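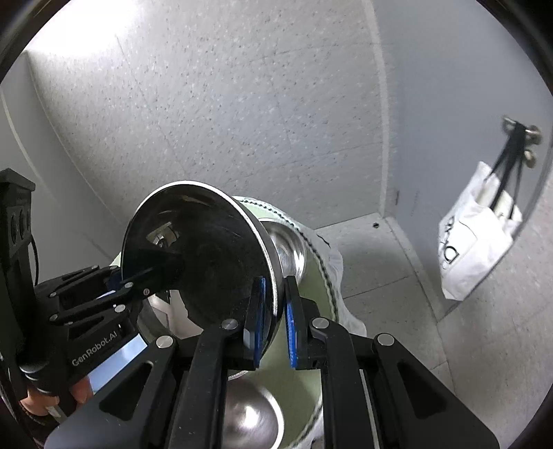 2 min read

Figure 1. Rim grasp on a round steel bowl, right gripper closed, left fingertip touching the inside.

4.2 Rim grasps on steel bowls

Bowls were the worst object class for both finger sets, so they get their own section. Task: lift one bowl out of a nested stack in a basin, tilt it, put it down on a cloth. Two hand-held grippers, one per hand, wrist cameras on. Same operator throughout, all runs in the Kivcombe room.

We compared two pads. The Bruketti pad is smooth and fairly stiff. The Kata pad is textured and softer. Each pad got 18 runs, order shuffled. A run counted as failed if the bowl dropped, or if it turned more than a quarter turn in the fingers before it was set down.

Smooth pads failed 7 times, textured pads 2 times. Nearly all the smooth failures were rotation, not drops. A rolled rim gives the fingers a very short contact line, and once the bowl tips, its weight hangs off to one side and it swings. The softer pad wraps the roll a little. We did not measure contact area so this is a guess from watching the video.

Pads pressing on opposite sides of the rim, as in Figure 1, was the grasp we asked for. Grasps further down the wall were tried in the pilot and dropped, fingers would not fit between nested bowls.

The second gripper matters more than expected. With a fingertip resting on the bowl the operator could stop a swing early. We let them use it freely, which makes the numbers look better then a one-arm setup would get. A one-arm repeat is planned for December.

Camera notes. Polished steel is hard on the tracker. Reflections inside the bowl move when the bowl moves and get picked up as features. Cho, our pose filter, throws out points inside the rim ellipse, and that fixed most of the drift. Patterned edges and plain textured walls were fine. Wide lens kept both grippers in view for most of the lift, corners are dark and we crop them before tracking.

Width readings from the two grippers were not synced in the first session. Those runs are excluded form the timing results in Section 4.3 but kept in the failure counts above.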